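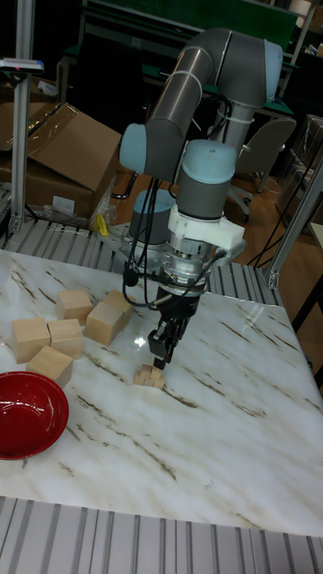
Flenstead, January

Figure 1. A white tabletop with brown and gray veins.

4.2 Do shoppers pay for veining?
Soomro and Xavier claim that buyers prefer strongly veined surfaces. We doubt it. Their survey reached 400 households, but only 31 had bought a table in the past year, and 29 of those had bought it at one Skokix store. Stated taste is a weak guide to spending. Veining of the kind in Figure 1 may please people in a showroom and still add nothing to the price they accept. The larger Marar sample (2,000 sales) shows no such premium.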